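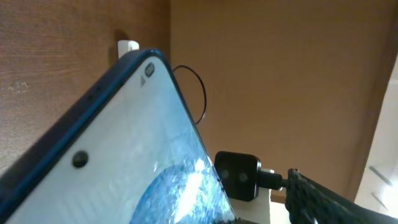
How to Test Whether a Robot Arm Can Do a Phone Chore

Every few months a video goes around of a robot arm plugging in a phone, and every few months someone asks me if it's time to buy one for the repair bench. My answer has been no for a while. But you shouldn't take my word for it, or the seller's. You can run the test yourself in an afternoon if you can get a loaner arm, and it will tell you more than any demo.

I run intake at Stostex, a small repair shop. Handling phones is most of what we do: pick one up, wake it, seat a cable, check that it's charging, set it back down. It's dull work and I would happily give it away.

What you need

A loaner or demo arm with a gripper, and the person who knows how to run it
A phone you don't mind scratching
The cable and charger you use every day, not the one the seller brings
A notebook and a clock

Step 1. Write the chore down before the arm arrives

Be fussy. "Charge the phone" is too loose, and a friendly operator will turn it into whatever the arm can already do. Ours read: take the plug from wherever it's lying, seat it in the phone, confirm the charging symbol, let go, back off without dragging the phone along. Five parts. Miss one and the try is a fail.

Step 2. Time a person first

Have whoever normally does the job do it ten times without hurrying. Amber Greenwood did ours and took 3 seconds on a typical go, while talking to a customer. Write that number at the top of the page and leave it there.

Step 3. Leave the mess alone

This is where most demos cheat a little. The phone gets clamped flat, the cable is taped straight, the light is just so. Real phones lean. Real cables curl and spring back when you push them. A lit screen throws glare, and a busy wallpaper gives a camera plenty to look at that has nothing to do with the job. Put things down the way they land on a normal day and don't let anybody tidy up between tries.

Step 4. Move something after every try

Turn the phone a bit. Shift the charger. Swap to a different case. If the arm only succeeds when everything is back in its first position, you have a very expensive fixture.

Step 5. Log every touch by a human

We did 108 tries on a Friday with an arm from a local outfit called Preditau. Keep three columns: finished alone, finished with help, failed. "Help" includes nudging the cable back into reach, restarting the program, or catching the phone. Graham Ellwood, who ran the arm for them, was a good sport about this and still tried to talk me out of the middle column twice. Don't give it up. It's the column that decides whether you still need somebody standing there.

Step 6. Check the phone afterward

Look at the port under a magnifier, then the edges and the glass. Grippers with a rough surface hold well, and I'd rather know what that does to a customer's finish before I meet the customer. A plug that goes in slightly crooked can pass the test and still wear out the port.

Step 7. Do the math with setup included

Preditau quoted us $2,527 for the first year's support, on top of the arm. Add the hours spent teaching it each new phone, and the hours of the person in the middle column. Compare that with Step 2.

Reading your results

Don't average everything together. Split the log by what changed: position, case, cable. A machine that copes with a moved phone but gets lost on a curled cable may still be useful if you can fix the cable in a dock - though at that point ask whether the dock alone would do. For us it would have, and we bought two.

I'll run the same sheet again in December if Preditau will lend us the newer gripper. Graham says it handles slack cable much better. He may be right. I've kept the scratched phone.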